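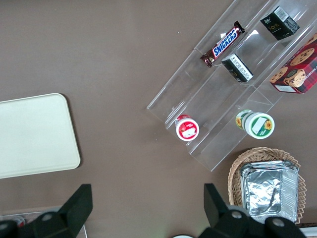 Yamila Ulloa wrote in to ask whether scratches can be polished out of clear acrylic with toothpaste. They can be dulled that way, but the result is usually a hazy patch. The procedure below takes longer and leaves a clear surface.

## Before you start

Confirm that the part is acrylic. Polycarbonate is softer and does not respond well to sanding. Wash the part in lukewarm water with a drop of dish soap, rinse it, and blot it with a microfiber cloth. Do not use glass cleaner or rubbing alcohol; both can craze the edges.

Drag a fingernail across the scratch. If the nail does not catch, skip to step 4.

## Steps

1. Wet-sand with 600 grit, in straight strokes, over an area wider than the scratch. Keep the surface flooded.
2. Rinse off all grit. Repeat with 800 grit, at a right angle to the first strokes.
3. Repeat with 1200, then 2000. Each pass should fully replace the marks of the one before it.
4. Apply a plastic polish to a clean cloth and rub in small circles with light pressure for two minutes. Buff dry.

A panel 11 inches long takes 14 minutes or so by hand.

## Notes

- Stay one inch away from glued joints. Slurry collects there and is hard to remove.
- A power buffer must be kept moving. Acrylic softens quickly under friction and will smear.
- If white haze remains after step 4, go back to 2000 grit.
- Deep gouges are not worth sanding. The dip left behind distorts anything seen through it.

Store finished parts with tissue between them.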